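Keeping the disassembly cell alive at Neltness

An interview with Harvey Marchand, who looks after the machine that takes old office computers apart 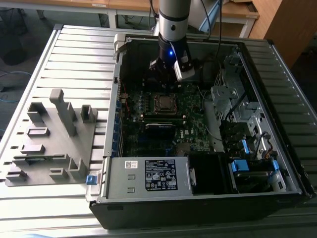
Harvey Marchand has worked with the computer cell at Neltness from the beginning. He did not choose the arm and he did not write the first program, but he is the person who gets called when it stops. I visited him in March, in the workshop in Lumstead, and we talked between two runs.

His first subject was the platform. All desktop towers are placed there on their side, with the panel already taken off by a person. Marchand told me that most visitors want to talk about the arm, while he spends more of his hours on what is under it.

"The slats give me straight lines everywhere," he said. "If I put a stop against a ridge, it stays parallel. Before that we had a flat plate, and I measured every time. I was measuring all the day."

The printed fixtures come from his own drawings. The first ones had walls that were too thin, and after some weeks they bent a little, so a part that was laid in a slot did not lie flat. He made the blocks thicker and printed them again. When I asked how many versions there were, he opened a folder on his computer and closed it again. "Too many. I keep only the last one and the one before."

Every morning he does the same check, before the first computer comes in. He sends the arm to a reference point on the platform, where he has a steel pin with a flat top. There the gripper should stop above the pin with a gap of 2 millimeters, and he tests this with a feeler gauge. If the gauge goes in too easily or does not go in, he does not start the run. He writes the result in a paper notebook. He also has a spreadsheet, but he says that he trusts the notebook more, for the reason that he reads it.

The fingers are the part that wears. They have a soft pad on the inside, and the edge of a memory module is sharp enough to cut the pad slowly. At the beginning Marchand changed the pads when they looked bad. This was not a good method, he explained, as a pad can look fine and already slip. Now he changes them after 480 cycles, and he has a small box with prepared pairs, so the work takes him less time than to drink a coffee.

"You must clean the metal very well before the new pad," he said. "With alcohol, and then you wait. I did not wait in the first month, and a pad stayed inside a computer. We searched for it a long time."

I asked him what is the most difficult component. He answered without thinking: the processor. A memory module is held by clips, and when the clips are open it comes up straight. With a processor there is a lever and a frame, and sometimes the old thermal paste is everywhere. The arm must come down exactly above the socket and with little force. He has set the force limit low, lower than the supplier Chisholm proposed to him, and he accepts that the arm stops more often for this.

"A stop costs me one minute. A bent pin costs the board, and the board is what the customer wants back."

The last count he made was 587 towers through the cell, and of the stops he wrote down, the largest group came from cables. Cables in an office computer are never in the same position two times. A technician at the company may have closed the case in a hurry years ago, and a wire goes over the place where the fingers must enter. Marchand's answer is simple. The person who opens the panel also pushes the cables to the side, and there is a printed card on the wall which shows how far.

The cables of the arm itself are a different matter. They go upward, and he has tied them with enough length for the wrist to turn completely. In the autumn one of them broke inside its jacket, near the wrist, and the gripper lost its signal only at certain angles. He needed almost a full week to find it. He moved the arm very slowly by hand while a colleague watched the screen, and when the signal disappeared they marked the angle with a pencil. Since this repair he keeps one complete spare cable set, ordered through Trirberg, in the drawer under his bench.

About speed he is not very interested. The cell now runs at 98 percent of the speed that was planned for it, and he has been asked if the last part is possible. He thinks yes, but he would like first to change the bearing in the wrist, which makes a small noise when it turns to the left. I could not hear it. He put his hand on the machine and told me to do the same, after he had pressed the stop button, and then he turned the joint by hand. I felt something like sand, very fine.

"It is not broken," Marchand said. "But I have ordered the part."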